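Skerkusine Community Help
Home > Kids and Family > Toys and Play

Mouldy smell from second-hand play kitchen food, how do I clean it?

Posted by Na-rae Um

Hi all, bit of a rush as nursery pick up is in ten mins. Got a big bag of play food off a neighbour in May, mostly Jumon bits plus odds and ends from other sets. Lovely stuff but it smells. Sort of damp cellar. Been in her garage since her two grew out of it.

Tried so far — wiped it all over with washing up liquid and left it on the windowsill overnight. Smelt fine for 2 days then came back. The plates and mugs are OK, it's the fruit that whiffs. Some of it has a tiny hole in the bottom and when I squeeze one of the hollow ones a bit of brown water comes out. Yuck.

My youngest is 2 and puts everything in her mouth so I don't want to use anything harsh. Is bleach ever ok? Can it go in the dishwasher? Or do I just bin the lot and start again. Would be a shame, a new set the same size is silly money now.

Also what do people store it in? We have a box with a lid at the moment.

landry_lane
4 people found this helpful

Brown water = mould inside. Same thing that happens to bath toys. Wiping the outside won't touch it, that's why the smell comes back.

What I'd do. Sort it first. Tip it all out on a table and make two lots, hollow and not hollow. Plates, mugs, anything solid — hot soapy water, old toothbrush round the rims, rinse, dry. Done. Those are easy.

Hollow ones, squeeze every single one into the sink. If it comes out clear or nothing comes out, soak in warm water and white vinegar for an hour, squeeze it full and empty a few times, then squeeze out as much as you can and leave hole side down on a towel. Somewhere warm. Give it days not hours, the inside takes ages. If black bits come out, bin it. Not worth it with a little one who chews.

Don't mix vinegar with bleach, ever. Pick one. I wouldn't bother with bleach on toys for a 2 year old, you can never be sure you've rinsed the inside out.

Dishwasher, depends. Hard plastic plates usually survive on the top shelf on a cool wash. Soft stuff goes sticky or loses its shape. Mine had a pear that came out like a potato.

Spread it all out to dry with gaps between, don't heap it. Plates can go flat once the tops are dry, just turn them over half way thru.

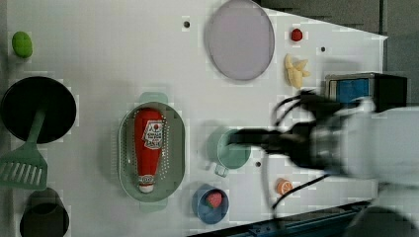
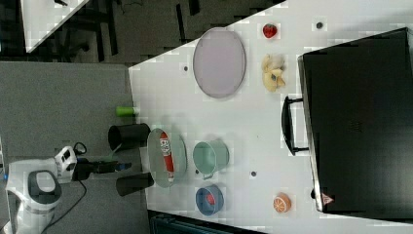 Hasex654 thinks the vinegar soak is a waste of time on anything hollow and says to seal the hole up once it's dry. Fair enough, I've done that too. Blob of hot glue over the hole when you're CERTAIN it's bone dry inside, or you're just locking the damp in. And check the blob now and then in case it's working loose, don't want it ending up in her mouth.

Storage — lose the lid. Mesh bag or an open crate. Lidded box is half your problem I reckon, especially if any of it went in a bit damp.

Hasex654

Just bin the squishy ones. Had the same with our bath ducks, cleaned them twice, cut one open after and it was black all the way round. Keep the hard stuff.

Felt or wooden fruit is nicer anyway and turns up in charity shops all the time. Don't soak the wooden ones tho, damp cloth only or they split.

Na-rae Um

Thank you both!! Squeezed the lot last night, had to chuck a few, rest are soaking now. Box lid has gone in the recyling. Will try the glue at the weekend if they've dried out by then. Does the vinegar smell go off by itself or do I need to rinse again?

landry_lane

Goes on its own once it's dry. Quick rinse won't hurt though.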